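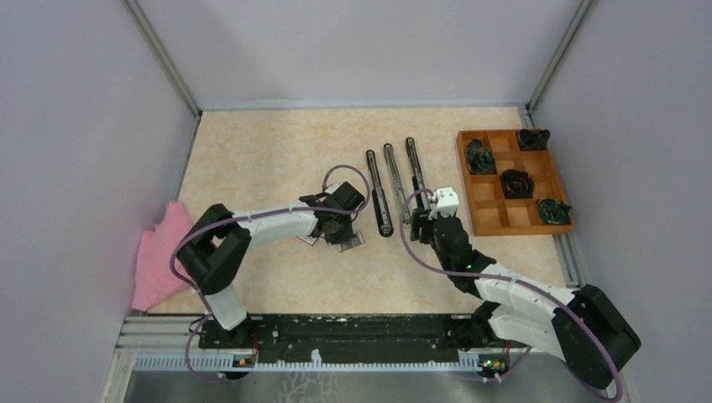
Busmont concession licences: frequently asked questions

General

What is a concession licence?
A concession licence permits a retail or food business to operate from a defined area inside a listed building or on its curtilage. It is a licence to occupy and does not create a lease. The licensee has no exclusive possession and no automatic right of renewal.

Which sites does the scheme cover?
Three sites are currently within the scheme: the Busmont Customs House, the Osine Priory grounds and the Ruppert Street arcade. The priory church itself is excluded. Applications for the church will be returned without assessment.

Can chains and franchises apply?
Yes. Ownership is not an assessment criterion. Franchisees should apply in the name of the entity that will hold the licence and attach a letter of consent from the franchisor.

Why was the Clivora coffee licence not renewed?
The Clivora licence at the Customs House expired at the end of its term in October. A petition opposing renewal received 2,846 signatures and was tabled with the other submissions. The licence was not terminated early and no breach was recorded. The kiosk area has been returned to public circulation and is not available for new applications.

Signage and fit-out

Are illuminated signs permitted?
No. This applies to internally lit panels, halo-lit lettering and screens facing a public area. A sign may be lit externally by an existing fitting if the heritage officer agrees in writing.

Can a licensee use its corporate colours?
Corporate colours may be used on cups, packaging, uniforms and menus. Fixed signage must use the approved palette for the site, set out in Schedule 2 of the licence. Logos are limited to one per entrance.

What fixings are allowed?
Freestanding joinery only. Nothing may be screwed, glued or plugged into original masonry, timber or plaster. Where a service connection is unavoidable, it must follow an existing penetration. New penetrations require separate heritage consent, which is the applicant's responsibility and cost.

Is cooking permitted?
Reheating is permitted at the Customs House and the arcade. Deep frying, grilling and any process requiring a flue are not permitted at any site. At Osine Priory, food must be prepared elsewhere and brought in.

Fees and term

How long is a licence?
The standard term is three years. Seasonal licences run for up to 119 days and cannot be extended within the same calendar year.

What does an application cost?
The application fee is $200 and is not refundable. Successful applicants also lodge a bond of $400 for a cart or $4,000 for a fitted tenancy. The bond is returned after the exit inspection, less any make-good costs.

How is the licence fee calculated?
The fee has a fixed component, invoiced quarterly in advance, and a turnover component, invoiced annually in arrears. Rates for each site are in Schedule 1. Turnover figures must be certified by a registered accountant.

Public comment

Are applications advertised?
Applications for a term longer than one year are placed on public exhibition for 28 days. Seasonal applications are not exhibited.

Do online petitions count as submissions?
A petition is recorded as one submission, with the number of signatures noted. Signatories are not notified individually of the outcome. Anyone wanting a written reply should lodge a submission in their own name.

Can a current licence be cancelled in response to public objections?
No. A licence may be cancelled only on the grounds listed in clause 14: non-payment, damage to fabric, unauthorised works, or loss of a required food registration. Objections to a current operator are kept on file and considered if renewal is sought.

Who handles enquiries?
Written enquiries should be addressed to Gervasio Ojeda, Licensing Officer, Busmont Customs House. The counter is open until 4 pm on business days. Site inspections are by appointment.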